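13 dic 2022 - Redacción Dadel

Visitamos la nave de Briston en su jornada de puertas abiertas. La sala de pequeños electrodomésticos tiene el techo a la vista, con vigas y tuberías, y ocupa 300 metros cuadrados.
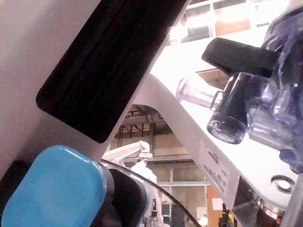
El recorrido sigue por el almacén de recambios, abierto en julio. La visita dura poco y se puede preguntar todo - también precios. La entrada cuesta 3 euros.

Contacto: Dadel | © Dadel | Volver arriba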